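Sidewalk and street delivery robot, household tips. Updated 7/25/25

Quick notes on getting groceries by robot. We've been on the Korkolico plan for a while now, street-level machine, comes down the road by itself and stops at your curb. Same tips mostly work for Prendevico if that's what your block has. Typing this between two loads of laundry so bear with me.

## Before you order

- Pick your stop on the map by hand. Don't trust the house number. Ours put the pin at the neighbor's hedge for weeks.
- Cold stuff goes in one order, dry stuff in another. Cheaper than it sounds, the second trip on the same day is half price.
- Eggs: tick "upright." Easy to miss, its under the tip screen.
- Ask for the route preview. Free, and you get to see what the thing sees on your street. 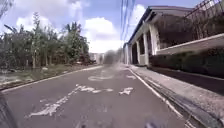
*Route preview, robot's view up the road. Worn bike-lane paint, curb both sides.*

Old paint matters more than I thought. Razia Tarar on the support line told me faded markings can slow the machine down, so if your street has a lot of them add a few minutes before you plan dinner. She also said to report new potholes in the app. I do it while the kettle boils.

## Meeting it at the curb

Raised curb = you step down to it. It won't climb up to you, at least not on our plan. So:

- Shoes by the door. Real ones.
- Flat crate or a tote with a stiff bottom. Paper bags give out on the way back.
- Lid code is 4 digits. Write it on your hand if you're like me.
- Keep gates shut till it has stopped, specially with a dog.
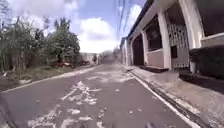

If you have a long walk from the road, get a folding cart. Ankica Georgiou swears by the Carbone one, I use an old stroller frame with a milk crate tied on. Works fine. Wipe the crate with vinegar and water, let it air dry, done. Freezer packs go in the bottom befor you head out, not after.

Heavy things first out of the bin, then cold, then bread on top. You get 2 minutes after the lid opens before it starts beeping. The beeping is loud. You can buy more time in the app but just be quick.

## Narrow streets

- Move your trash cans back off the road the night before.
- Bikes and scooters in. Same for kids' chalk buckets, hoses, that sort of thing.
- Trim weeds along the curb where you stand to unload. Wet ankles otherwise.
- Got a long fence? Put the pin at the gate, not the middle of the lot. 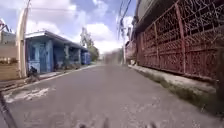 ## Is it worth it

For us yes. 70 orders so far, one squashed melon, refunded the same evening. Wish the bin was deeper. A big pack of paper towels doesn't fit unless you lay it flat and then nothing else does. Ivulano is cheaper but only does mornings here, no good if you work.

Cancel before the next billing date, they don't prorate. Code for a free first trip is 582, put it in the box at checkout.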